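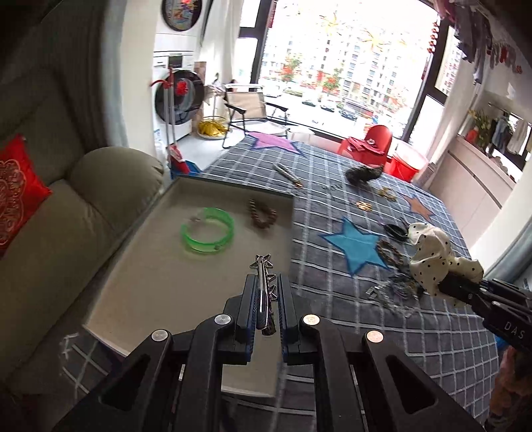
Hair accessories need sorting out two or three times a year in most houses, and the job goes quicker if you take it out of the bathroom. Tip the lot out on a made bed. A bedspread with a flat weave is best, as clips and pins sink into anything fluffy. Put a shallow tray on the bed before you start and keep it for one kind of thing at a time. Bangles and bead bracelets are a good first lot for the tray, as they always end up in with the hair ties and have to come out before you can see what's left. A patterned cover does make small brown and gold pieces harder to spot, so run your hand over it at the end.

Spread everything out to one layer. Don't decide anything yet. If two people share the collection, get them both there, or you will be pulling things back out of the bin the next day.

Sort by how the thing fastens. Colour looks nice in a drawer for a week and then falls apart. The groups I use are:

Claw clips, large and small
Flat clips and snap clips
Fabric scrunchies
Coil ties
Plain elastics
Pins and anything with a point
Jewellery that has wandered in 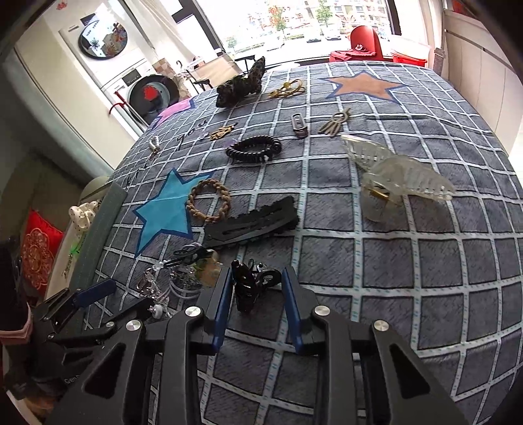 Claw clips take up the most space and are the first to break. Open and close each one. If the spring is weak or a tooth has snapped, throw it out – glue doesn't hold on the hinge for long. Clear plastic ones are worth bending slightly at the teeth, where the fine cracks are hard to see until they catch your hair.

Coil ties that have stretched can often be brought back. Put them in a bowl, pour over hot water from the kettle and leave them for 3 minutes. Lift them out with a spoon and let them dry on a tea towel. Don't do this with any that have metal or beads attached.

Scrunchies can go in the wash. Use a mesh bag, cold water and a gentle cycle, and dry them flat. Satin ones should stay out of the dryer. Pull the hair off plain elastics first with an old toothbrush, or snip it along one side with nail scissors and it will lift away.

Metal clips only need a wipe with a damp cloth and then a dry one. A speck of rust on a hinge comes off with a cotton bud dipped in white vinegar. Wipe again with water and dry it straight away. Keep vinegar off pearls, glued stones and anything plated.
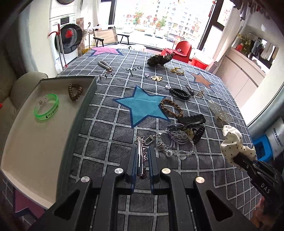

Chains and cords that have knotted together should be done last, sitting down, in good light. Lay the knot on a saucer, add one drop of baby oil and work it loose with two sewing pins. Undo any clasps before you begin. Wash the chain in warm soapy water afterwards.

For storage, use a drawer tray with low sides and one section per group. I have a Skutton one, 41 cm long, and it fits the top bathroom drawer with a bit to spare. Scrunchies do better on an upright paper towel holder. Sarahí Montes wrote in to say she threads hers on a cardboard tube inside the wardrobe, which costs nothing.

Bobby pins go in a small jar with a lid. Keep 15 in the jar and put the spare packet elsewhere.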